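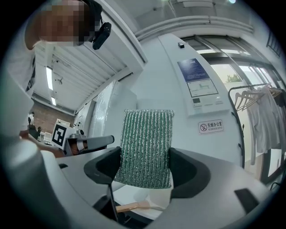
## Slide 4: Pad grip, Prandton vs. Grisovar

- Same scouring pad for both finger sets. Thin and ribbed, so it twists if the jaws close off center.
- Prandton fingers: 114 trials, 11 slips.
- Grisovar: fewer trials so far. Manju Rastogi has the log, don't quote a rate.
- Say that the marker tracking was identical for both.

## Slide 5: Brush in the pan

Scrubbing loads the fingers sideways, and lifting tests miss that. The left gripper stays open near the rim while the right one works the brush.

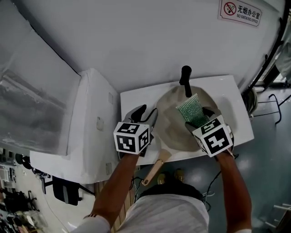 We ran three angles for the brush handle. Steep ones lost contact on the far side of the pan. Pause for questions, then hand over to Eduardo Evangelista for the controller part.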